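Flamwood Household Words: a small text collection

Hello, and thanks for stopping by. Flamwood is a collection of everyday household vocabulary as people in our part of the country say it and spell it, put together over a good many evenings by Venkatesh Thomas and whoever happened to be sitting in his kitchen at the time. It began as a list of words for cupboards and grew from there, as these things do.

What's in it

There are 2,099 entries in a single plain text file. Each line has 4 fields separated by tabs: the headword, a short meaning, a sentence somebody might say over the fence, and a note on region. The notes are patchy. Where we weren't sure, we left the field blank and didn't guess, so please read a blank as "we don't know" and nothing more.

Spelling is Australian all the way through — colour, grey, mould, tyre, kerb. If you find an American spelling hiding in there, it slipped past us and we'd be glad to hear about it.

Getting started

Unzip the folder, open flamwood.txt in whatever you like, and have a wander. The file is saved as UTF-8, and the first line is a header. If your spreadsheet turns the headword "March fly" into a date, import that column as text and it will behave itself.

A smaller file, taster.txt, holds 60 entries picked from across the letters. It's handy for testing a script, or for reading with a cuppa.

How we sorted it

Entries fall into 20 groups by where you'd meet the word: laundry, shed, verandah, school bag and so on. Storage was the hard one. We argued over "locker" for most of January, and it ended up beside "cupboard" and "pantry", though Venkatesh would still like it moved.

Known troubles

The garden group is thin, and the sewing group leans heavily on one aunt. Two older lists, Galanis and Rumach, were merged in early on, and a few of their doubles are still floating about. The next release, nicknamed Fliltia, should tidy most of that up.

Using it

Share it, change it, teach with it. A mention of Flamwood would be lovely — and if you print a copy for your classroom, do leave a wide margin, as people always want to scribble their own words in.
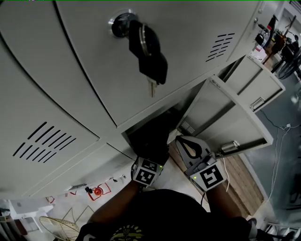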